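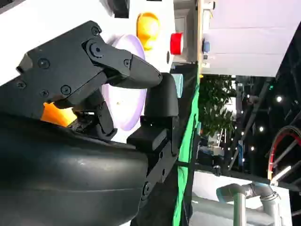

Inicio | Reseñas | Pinzas y brazos | Accesorios | Contacto

Tiempo de lectura: 2 min

La Cluston 2 me llegó en diciembre y he tardado en escribir porque quería usarla de verdad, no sacarla de la caja y ya. Pinza eléctrica de dos dedos, de Lomance, 646 euros sin el adaptador. Cara para un taller pequeño como el mío. La he tenido recogiendo piezas sueltas de mesa – tapones, vasitos, cosas de plástico de juguete – que es lo que más problemas me daba con la anterior. Lo primero que se agradece: las placas negras van con tornillos a la vista, se llega a ellos sin desmontar media pinza. Y el dedo acaba en punta, así que entra bien al lado de un plato o entre dos piezas juntas. Con la pieza naranja, brillante y resbalosa, tenía mis dudas. Ahí está, cogida entre las placas.

Montaje. 30 minutos si tienes el adaptador correcto. Yo no lo tenía. El que viene para brazos Bepari lleva otro patrón de agujeros y hay que pedirlo aparte, 17 euros más el envío. Esto en la web no lo pone en ningun sitio. Mal.

Software: Dritari, el de siempre. Funciona, feo, menús en inglés a medias. La fuerza de cierre se ajusta con una barra que va a saltos, y entre un salto y el siguiente hay bastante diferencia. Para piezas duras da igual. Para un vaso fino no, he aplastado dos.

Cosas que me gustan:
– silenciosa, se puede hablar al lado
– repite bien la posición, no he tenido que recalibrar desde enero
– los dedos se cambian rápido

Cosas que no:
– el cable sale por donde estorba, con la muñeca girada roza
– el manual, cuatro hojas y un dibujo
– la garantía no cubre los dedos (¡¡lo que más se gasta!!)

Escribí a soporte por lo del cable. Me contestó Định Thái, muy majo, al día siguiente, con un archivo para imprimir una guía. La imprimí, va bien. Pero debería venir en la caja, digo yo.

¿La compraría otra vez? Sí para piezas pequeñas y rígidas. Para cosas blandas esperaría a que arreglen lo de la fuerza, dicen que en la proxima versión de Dritari. Si ya tienes un Bepari pide el adaptador en el mismo pedido y te ahorras la semana que perdí yo.

Nota: 7 de 10. Con el adaptador incluido, un 8.

Inicio | Reseñas | Contacto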